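How does a robot learn to pick up an orange?
Mottram Robot Club, Aug 11, 2021

A robot does not know what an orange is. It does not know how hard to squeeze one either. Someone has to show it, and that is what our club has been doing since February.

We use grippers that you hold in your hands. A gripper has two fingers that open and close like a pair of tongs. The ends of the fingers have textured blue pads on them. As you move the gripper, it records where it goes and what is in front of it.
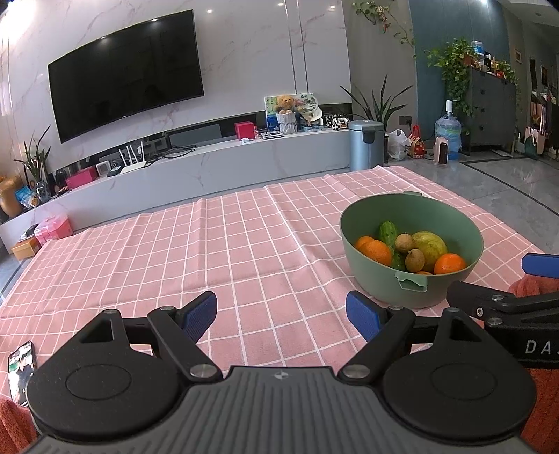 Fruit and vegetables make good practice. A cucumber is long, so you have to choose which part to hold. An orange is round and can roll away. Very small fruits are the hardest, as the fingers have to close in just the right spot.

One go at a job is called a demonstration. A job might be "take the small fruits out and leave the rest in". You do it slowly, then you put everything back and do it again. Club member Darnell did 22 in one afternoon. So far the whole club has 178, and we want 1,000.
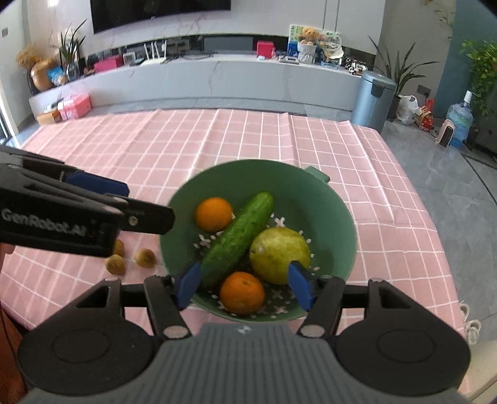
When you use two grippers, each one needs to keep out of the other's way. Move one, stop, then move the other. If you drop something, don't start again. Pick it up and carry on. The robot needs to see how mistakes are put right.

Later, a computer program called Limerus goes through all the demonstrations and looks for patterns. Then our robot arm, Wudedero, has a try by itself.

Denise Tunstall runs the club. You can join if you are in Year 5 or above. Bring a drink and tie back long hair.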